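Jornport Evening Program
Introduction to Robot Manipulation
Handout 4: Pick and Place on the Tabletop

Instructor: Mamta Tomar
Lab reports due 29 September 2026

Read this before you come to the bench. You will need your Handout 3 notes on joint limits and the login for your team's Raker account. Raker is the course scheduler and logger. If your login still fails, see me before the lab starts.

The task

Each team programs the arm to close on a small red piece, lift it, carry it to a target and let go. The target is the mesh cup. The marker stays on the table as clutter, and a path that pushes it counts as a fault.

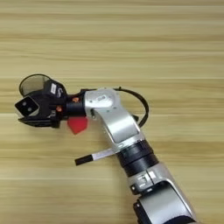

Work in table coordinates, in millimeters, with the origin at the corner nearest the emergency stop. Do not mix these with the arm's base coordinates. Most of the lost time in February came from teams who typed one set into the other.

Approach and grasp

Bring the gripper in low and level, with the lower finger close to the table. Set the approach speed to 50 in Raker and leave it there until you have a clean grasp. Raise it later if you want a better time.
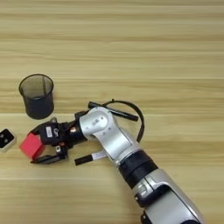

Close the fingers in two stages. The first stage stops at light contact. Check the position reading, then send the second stage. If the reading is still changing after the first stage, open the gripper and start the approach again. Log the failed attempt as well as the good one. Reports with no failures in them will be sent back.

Lab steps

1. Home the arm and confirm that the log has started.
2. Move to the pre-grasp point and pause for 400 milliseconds.
3. Approach, close in two stages, and lift slowly. The marker has to stay where it was.
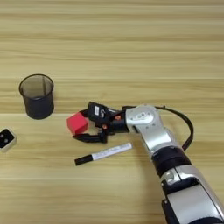 4. Carry the piece toward the cup. Stop short of the rim and check your height before you go over it.
5. Open the gripper, back away, and save the run under your team name.

Choosing the carry height

Thakur's notes, in the course folder, give the short derivation. Take the height of the cup, add the part of the piece that hangs below the lower finger, and add a margin. Teams often forget the middle term. Measure it yourself for each grasp, as it changes with how the piece sits in the fingers.
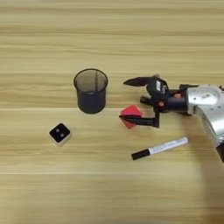 Dinesh Pathak: I would put the margin in the report too. Our team kept changing it between runs and later we could not tell which log went with which value.

Please do as he suggests. Write the margin in the first line of the run notes.

What to hand in

One report per team, 2,000 words at most, with the Raker logs attached. Include a plot of finger position against time for one good grasp and one failed one. Amel bench bookings open after class. Sign up for one slot only until every team has had a turn.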